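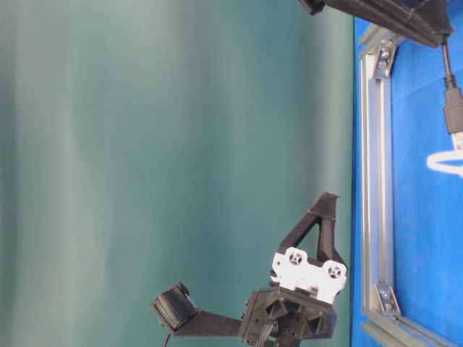 Why Do Metal Frames Have Grooves?

March 16, 2026
By Martti Lindqvist

Have you ever squeezed toothpaste out of a tube and noticed that it comes out as a long, round snake? If the opening were shaped like a star, you'd get a star-shaped snake instead (and probably a very messy sink!). Believe it or not, that is pretty close to how people make the long silver rails that hold up workbenches, shelves and all sorts of frames.

The metal is aluminum. It gets heated until it's soft, but not so hot that it melts, and then a big machine pushes it through a hole cut in a special shape. Out comes a long bar with the same shape all the way along. Grown-ups call this an extrusion, which is a fancy word for something that has been pushed out.

Now, about those grooves. They run down the whole length of the rail like little hallways, and on many rails you can slide a special nut inside one and move it wherever you like. Put a bracket on top, turn the bolt until it's snug, and the bracket stays put. Did you want it a bit farther along? Loosen the bolt, slide it over, and tighten it again. No new holes!

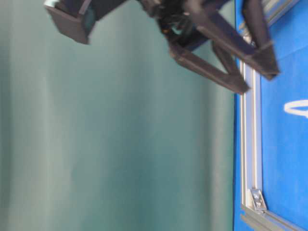 Corners are where the brackets really earn their keep. Two rails that just touch each other at the ends would flop apart the minute you bumped them, so a bracket goes in the corner and hangs on to both. When I was growing up in Saststead, my uncle built a rabbit hutch this way, and it took him most of November. He used 32 brackets and 40 rails, and I was in charge of handing him the bolts, which I dropped in the grass more often than I'd like to admit.

Try it yourself with modeling clay! Ask a grown-up to help you cut a small shape in a plastic lid, then press the clay through it slowly and see what kind of rail you get.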